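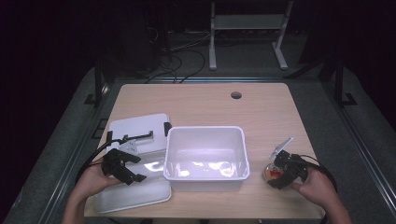
2018-10-25

The open day held at the Cinitz laboratory in September was the first to which members of the public were admitted without an appointment. The head of the laboratory's handling group, who received us at the close of the afternoon, described the decision as overdue.

"We had been showing our work to other engineers for years," she said. "They ask good questions, but they ask the same ones. A visitor who packs boxes for a living wants to know something quite different."

The demonstration concerned the packing of small household goods. An operator works at a table with a gripper in each hand, and the movements are recorded so that a pair of robot arms may later be taught from them. The objects are ordinary ones: a white plastic bin and its lid, and a small clear container with a hinged flap. Visitors to the session were invited to take a turn once the operator had finished.

The group leader was asked why the laboratory had chosen such modest items. She replied that they had been suggested by Poirier, the distribution firm which supports the project, whose own staff handle similar goods every day.

"A lid looks simple until one tries to pick it up with two stiff fingers," she said. "It lies flat, it slides, and there is very little to take hold of. The small containers are difficult in another way. If the flap is open, the gripper has to come in from the side and keep clear of it. People do this without thinking, and it is precisely that part which we need to record."

The hand-held grippers were built in the laboratory's own workshop under the name Zernard. The present version is the 5th. Earlier ones were heavier, and operators complained of sore wrists by the middle of the day. The cables remain a point of criticism, and several visitors raised it. The group leader accepted the complaint and said that a version without them was being considered, although no date had been set.

Attendance was higher than the laboratory had planned for. The four sessions were full by noon, and two more were added in the afternoon - a change which obliged the staff to give up their lunch. School parties were received in the morning. The group leader observed that the younger visitors were generally quicker with the grippers than their teachers, and a good deal less careful with the lids.

On the question of employment she was cautious. She had been asked about it repeatedly during the day and did not consider it her place to speak for Poirier. "I can say what the machine does at present," she said. "It is slow, and it needs a person near it. I would not wish anyone to go home believing otherwise, in either direction."

The recordings made by visitors will not be used for teaching the arms. They have been kept apart from the main collection, which stood at 2264 recordings on the morning of the open day, and will be deleted at the end of the year.

A second open day is proposed for the spring, to be held jointly with the Flallico training centre, where there is more room for seating. The group leader hopes to show the robot arms and the hand-held grippers side by side on that occasion, with the same bin and the same lid.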